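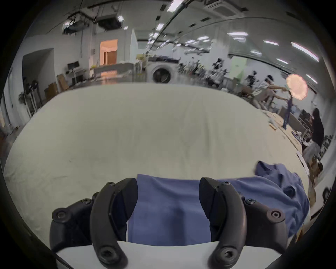 Chapter 4
Folding Shirts and Other Soft Things

I have taught the housekeeping course long enough to know which chapter students skip, and it's this one. Everybody thinks they can fold a shirt already. I thought so too, until my first week at the Moffat guesthouse, when Aisling Lenihan picked up my whole stack, gave it one gentle shake, and the thing slid apart in her hands like a deck of cards. She didn't say a word. She just put it all back down in front of me (I was mortified) and went off to do the towels.

So let's start where she made me start, with the shirt in a heap. Before you can fold anything you have to find out what you've got. Where's the collar? Which side is the front? Is one sleeve stuffed inside the other? A heap hides all of that, and if you begin folding before you know, you'll fold the mistake right in and have to undo it later.

My own way of finding out is to pinch the cloth somewhere near the middle, lift, and see what falls free. Gravity does a lot of the work! Usually a sleeve or a hem drops out and I can follow it to a corner. Ga-eun Kwon, who taught the next class over from mine for years, hated this. She wanted both hands flat on the cloth, smoothing outward from the center, and she'd tell you lifting only makes new wrinkles. We tested it once with 11 beginners and got no clear answer, so in this chapter you'll learn both and choose for yourself.

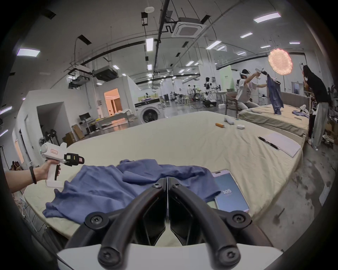 Where you fold matters nearly as much as how. I like a bed, a big one, with a plain fitted sheet pulled tight and nothing fancy on top. A pale sheet is best under dark clothes, and you can see how easily a blue garment stands out on a cream one, even when it's all bunched up. What I'd change is the clutter. A phone, a pen and paper, a little round case: all of that ends up under somebody's sleeve sooner or later, and then you're patting down a finished pile looking for your phone. Holding a shirt up high, as the person kneeling on the chair is doing, is a move I use all the time with long shirts, though I'd do it with both feet on the floor. And a washer close to the beds is a real luxury. At Moffat ours was down two flights of stairs.

Now, about height. A bed is low, and after 60 shirts your back will let you know. If you have a table that comes up to your hip, throw a sheet over it and use that for the big loads. Save the bed for sheets and blankets, which need the room.

A few words you'll meet in the next pages. The "body" is the shirt without its sleeves. The "spine" is the line down the middle of the back, from collar to hem, and nearly every fold we do is measured from it. A "dead corner" is one that has tucked itself under where you can't see it. I picked that one up from Malachy Ní Mhurchú and I've never found a better name.

You'll need three shirts for this chapter, at least one with buttons, and none of them ironed. Set aside around 50 minutes for the first section. Toss the shirts on the bed, mix them up well, and turn to 4.1, where we'll pull the first one out by its collar.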